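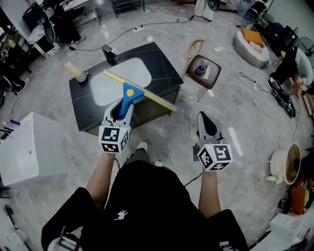 Sep 9, 2018

So I've had a week off with no plans, and I have spent nearly all of it thinking about windows. Bear with me.

We moved into this flat in spring and I fell for the big bay at the front straight away. Three tall panes, loads of light, view of the bus stop and the chestnut tree. What I didn't think about was that we're on a main road, and that a main road throws muck at you all day long. By June the glass had gone a sort of weak-tea colour. By August I was switching a lamp on at four in the afternoon and blaming the weather.

My mum always did hers with vinegar and newspaper, so that's where I started. I have fond memories of it! The smell of a chip shop all over the house, black fingers, the squeaking. But either newspaper has changed or I have, because all I got was grey smears and a bit of the football results printed backwards on the sill. I did the left-hand pane twice and it looked worse the second time.

Then I bought a bottle of the blue spray (the supermarket's own, nothing fancy) and a pack of cloths. Better, but only until the sun came round. You know that moment at breakfast when the light hits sideways and you can see every single swirl your arm made? I sat there with my toast and felt judged by a window.

In the end I asked in the hardware shop on the corner, Prudetti, which is one of those places where the stock goes right up to the ceiling and you have to turn sideways to get to the till. The chap behind the counter told me to put the spray away and get a bucket, a tiny squirt of washing-up liquid and a decent rubber blade. Less soap than you think, he said, then half that again. He also sold me a sponge thing with a fluffy sleeve on it and I came out with a new washing line too, but that's how it goes in there.

And oh, the difference. I'm a bit evangelical about it now so I'll put down what I've worked out, for anyone else living on a bus route.

Do the dry dusting first. I skipped this and made mud. A soft brush round the frame and along the bottom, get all the dead flies out, then wet the glass properly, top to bottom, and give it a good scrub in the corners.

Start with a dry strip. He'd told me this and I nodded without understanding. You wipe down one edge of the wet glass with a cloth so the blade has somewhere dry to begin, otherwise it judders. Then pull across, wipe the blade, overlap the last stroke a little, pull again. I go side to side on the tall panes because I can't reach the top and keep it straight all the way down. People who do it for a living do a lovely snaking thing without ever lifting off. I tried that. I had water up my sleeve to the elbow and a stripe like a ski run.

Pick a dull day. It dries too fast in the sun and you end up chasing it about. Evening's good as well, if you don't mind the whole bus queue watching.

Leave the tiny drips round the edge alone for a minute, then go round with something dry. I use an old pillowcase. It's the best cloth in the house and it cost me nothing.

The outside is another matter. Ours tilt in, thank goodness, so I can do them without hanging over the street, but the middle one is painted shut and has been for years by the look of it. I rang a window cleaning firm called Veteo and they can do the outside of the bay for 20 pounds, which seems very fair to me, and they've put me down for October. I'm going to watch how they do the snaking thing.

Things I haven't cracked yet: the bathroom window, which has that bobbly glass that no blade will touch, and the oven door, which is glass too when you think about it, but I've decided not to think about it. A friend swears by a paste of bicarb left on overnight. If you've tried it, tell me whether it gets into the little vents at the bottom, as that's what's putting me off.

Anyway, I did the inside of all three on Thursday evening and the next morning the front room was so bright that I could see how badly the skirting boards need painting. I've got a tin of white somewhere from the last place. Might still be all right if I give it a good stir.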